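Laur Gripper Trainer
Equipment Page — Hillside Automation Supply

The Laur Gripper Trainer is a simulation package for technical colleges and small workshops. Students program a two-finger gripper to approach, hold and place blocks before they are given time on a physical arm.

Each license covers 14 seats and includes 40 graded tasks. The instructor handbook, written by Annatjie Oosthuizen, is supplied in print. Purchasers of the Wuven controller may load finished programs directly — no conversion is required.

Catalog number: 512
Support: A-yeong Ahn, Budthorpe office

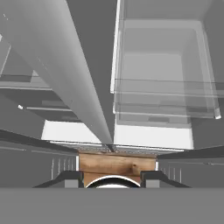 Can the trainer be used without an internet connection?
Once the license has been activated, all tasks run offline. A connection is needed again only to install updates, which are issued each October.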